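The small shared kitchen, put right
3 min read

Most workplace kitchens are fitted once and then left alone. The one on the second floor at Hakala, a furniture importer in Cosdale, was redone in January, and the staff have kept it in order since.

The old room had open shelves and a single drawer for everything. Wimard, the firm that fitted the new one, put in closed cupboards and kept the doors plain. Soap and the other dispenser went on the wall by the sink, leaving the worktop free for a tray and a few small containers.

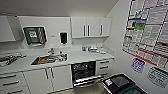
Loading and emptying

The dishwasher is under the worktop, a short reach from the sink. Plates go in the lower rack, which pulls right forward, so there is no need to lean over the open door. It goes on at 6 each evening and is emptied by 9 the next morning. Anything left in the sink after that goes in the next load.

What it cost

The budget was £3,000, including fitting. Most of it went on the cupboards. The old fridge was kept and moved to the corridor.

If you are planning something similar, measure with the dishwasher door down. Two people should still be able to get past each other.

Related
Worktops that wipe clean
Inside the Jisport canteen
Where to put the bins

Contact us | © 2020 | Back to top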